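Notebook, cell 2, Inholm
28th February

Protective stop again on the right arm during the bag task. It is the third since we changed to the felt tote. The log gives error 566, force limit at the wrist, and the arm held its position until I released it by hand. No damage found on the fingers or on the bag.

What I checked:
Wrist force sensor, zeroed with gripper open: good.
Payload setting: still the old value from August, before the wrist camera bracket was changed. I corrected it.
Speed: 79 percent on the approach. Too fast for a soft bag, in my opinion. Now 12 percent for the last part.

After this I ran the approach again without the bag, and no stop came. With the bag, the force was rising as soon as the gripper touched the rim. I think the target height is wrong, because it was taught with the stiff Clundis box and the felt gives way under the fingers. The controller then continues to push down until the limit.

Please do not raise the limit in the Nikolaidis software to make the stops disappear. Somebody did this in Jilov, and they had to replace a wrist. 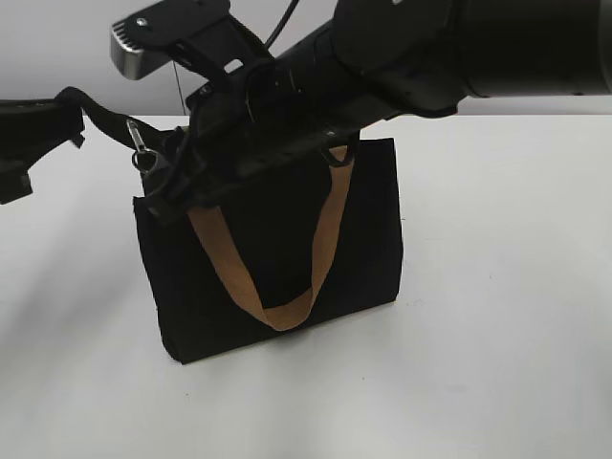 The cable is my second worry. The log has some 3000 cycles since the last inspection, and I could not find a note that anybody looked at the connector. I will open the cover before the next run and write the result on this page.

Still to do: teach the height again with the felt tote, save it under a new name, keep the old one for the box. Until then, slow mode only, and one hand near the stop button.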